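Prevholm Bench Tasks — README

Last updated: Aug 26, 2026
Maintainer: Maysoun Nimri

What this is

A set of recordings of robot arms trying small shop-floor jobs on desktop computers: opening retention brackets, seating parts, plugging in cables. We made it to get a fair answer to a plain question — can a machine do the work of a repair bench yet? For most of these jobs the answer is still no.

Contents

892 episodes across 6 tasks. Each episode has a task name, an outcome and a short note from the operator. Episodes run up to 3000 steps. Failed attempts are kept and marked as failed.

Known results

Lifting a loose part out of an open case goes fairly well. Cables are the worst of it: they spring back, hide the socket and catch on the drive cage. The Wimance baseline does the socket lever if the case has not moved since set-up. Shift the case slightly and it usually misses.

Bench set-up

The tower lies on its side on the ribbed aluminium surface with the side panel off. The gray fixture plate goes to the left of it. Open the CPU socket before any episode in the "socket" folder.

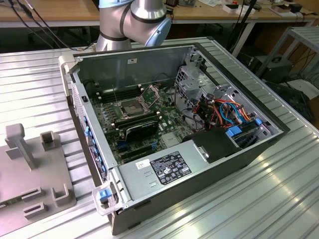
Limits

One bench, one arm, few case types. Nothing in the set covers laptops. Labels in the "cables" folder were checked once only, so treat them with care.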